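Clutau food shelf switches to clear bins for packaged snacks and noodles

December 2023

The Harawira Street food shelf in Clutau has changed the way it sets out small packaged foods, moving chips, noodles and other bagged items out of cardboard cartons and into clear plastic bins. The change took effect Monday and covers all of the snack and quick-meal section.

Until now, bagged items were put out in the cartons they arrived in. Visitors had to open the flaps or ask at the desk to find out what was inside, and light bags often ended up under heavier ones. Shelf staff said broken chips and split noodle packets were among the most frequent complaints in the visitor book this year.

Under the new system, each kind of item gets its own bin, and each bin holds 4 bags. The bags are stood on end where they will stay up and leaned against one another where they won't. When a bin is down to its last bag, it goes to the packing table in the back room and a full one takes its place.

The food shelf bought 35 bins with part of a grant from the Hultari Neighborhood Fund. The grant was announced in March and also paid for new shelf labels and a second cart for moving stock from the loading door. The bins are all see-through, have rounded corners and can be washed in the sink between uses.

The shelf gave out more than 4000 items from the snack section over the past year. Instant noodles are the item most often asked for, particularly by students and by people who have a kettle or a microwave but no stove. Chicken and spicy flavors are both kept in stock when supplies allow. Staff said they will try to keep the flavors in separate bins so that visitors who avoid spicy food can tell them apart quickly.

Bags are placed with either the front or the back showing, depending on the item. For noodles, several visitors had asked to be able to read the cooking steps and the ingredients before choosing. The shelf now allows bags in the same bin to face different ways, as long as at least one shows the front.

Cartons are still being used for cans and jars, which are too heavy for the bins. Bread and fresh produce remain on the open rack by the door. Baby food and formula are handled at the desk as before, and visitors do not need an appointment to ask for them.

The limit for snacks is unchanged at 2 items per person per visit. Households picking up for a neighbor should bring a signed note with the neighbor's name and street address. Notes already on file will be accepted through the end of winter.

Bins of noodles and snacks on the wooden tables:
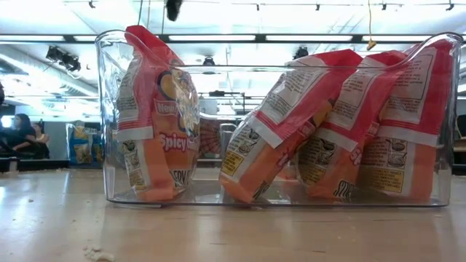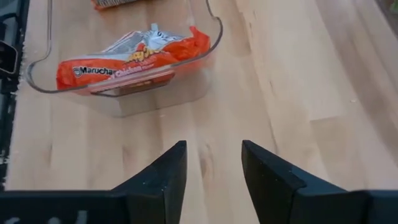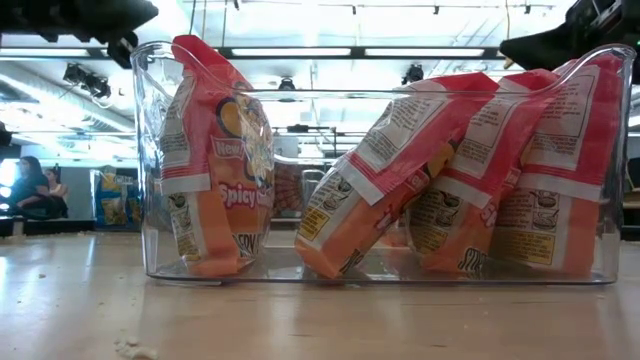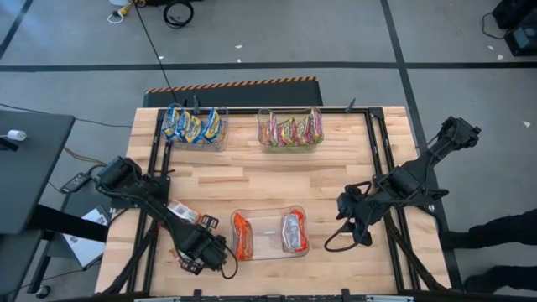 The Pindia branch of the food shelf will make the same change after the holidays, once its shelving has been moved to the east wall. That branch is smaller and will keep its snack section to a single row. It will close for one day while the work is done, and the date will be posted on the front door and at the Clutau branch.

Donations of unopened packaged food are welcome at both branches during regular hours. Items should be inside their printed date and in their original wrapping. Multipacks may be left whole or taken apart, but loose bags need to have the ingredients printed on them. Large bags of chips cannot be used in the bins and should be left at the desk, where they are set aside for group meals.

The food shelf is also looking for clean paper bags with handles. Plastic grocery bags are not needed at this time. Anyone with a larger delivery is asked to call ahead so that the loading door on the Harawira Street side can be opened.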